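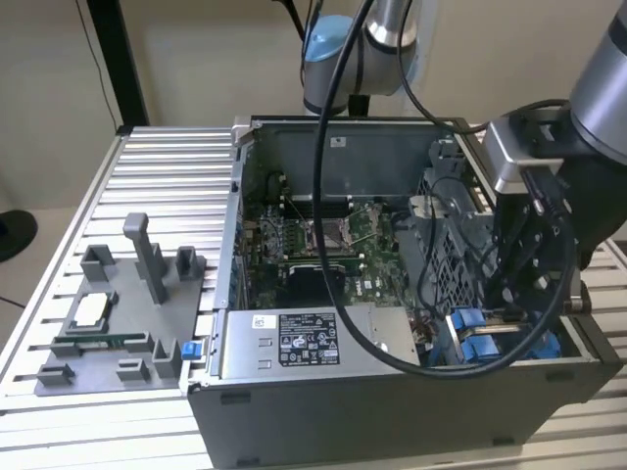 Quick one tonight, it's gone eleven and I've got an early train. But I finished the Guerreiro book and if I don't write it down now I never will.

So. Belmiro Guerreiro, Salt Road to Gouveia. History of a lay brotherhood, starts in 1760 and stops more or less when the money does. I'd put it off since July because the blurb made it sound like a list of processions. There is a list of processions. It's in the appendix, skip it.

The main bit is about the women. Officially they weren't members, couldn't be, the rule book says so on its first page. And then he goes through the account books and there they are, paying in, year after year, under a dead husband's name or a brother's. One widow keeps her husband "alive" in the ledger for decades so she can have a say in who gets buried where. Loved her. Wanted a whole book on her and got four pages.

Chapter 2 is heavy going. Lots on wax. How much wax, who owed wax, fines paid in wax. I did warm to it by the end, candles were the whole economy of the thing, but I read most of it standing up on the bus and had to go back over it at home.

What I wasn't so sure about: he wants the quarrel with the parish priest to be about belief. Prayers for the dead, who's allowed to lead them, and so on. Maybe. The letters he quotes read to me like a quarrel about a key. Who holds the key to the side chapel. Pages and pages of it, very angry, very polite. Teresa Morais made the same point in her review and got told off in the footnotes of the paperback, which seems a bit much.

Also he's rude about Aldo Orlandini's older study, which I still think is the better place to start if you're new to all this. Shorter. Has a map! Guerreiro has no map, and half the argument is about which village walked to which shrine, so I had Orlandini open next to it the whole time just to follow teh route.

Translation is by Halyna Lysenko and it's lovely. Plain where it should be. She leaves the hymn verses in Portuguese with the English underneath, and I caught myself reading them out loud in the kitchen.

Things I copied out, mostly for me:

- the brothers weren't to speak between the church door and the well. No idea why the well. He doesn't say
- a bell sold in a bad year and bought back from the same man at nearly twice the price
- "he came barefoot and left in my boots" (complaint about a visiting preacher)

Library copy, so it goes back to Wulludthorpe this week, if anybody local was waiting for it, sorry. There's a coffee ring on page 905 of the big collected sources volume that goes with it and that one was there before me, I did tell them at the desk.

Next up is Thérèse Melnyk on hermits. Much thinner. Has anyone read it? I've been told the middle section is the good part and the begining can be skimmed, but I'm not good at skimming so we'll see.

Right, bed. Comments are open again, I think.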